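Handheld grippers: cube or single tag?

voravov
We compare two handheld grippers before we order more. With one flat tag we lost tracking in 26 of 113 takes. Has someone tried the cube?

plorico_k
Yes, and I would not go back. It is heavier on the wrist, though.

nultside
I disagree. Your problem is the light. Change the lamps first.

voravov
Lamps were changed already, same result. Today we try cubes on both hands, at the round table. 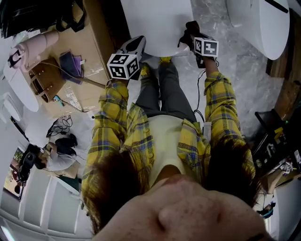 Last edited by voravov: October 27, 2025

plorico_k
Tape the cable to your sleeve, it pulls on the right one.

nultside
I still say lamps. Please post the numbers in November.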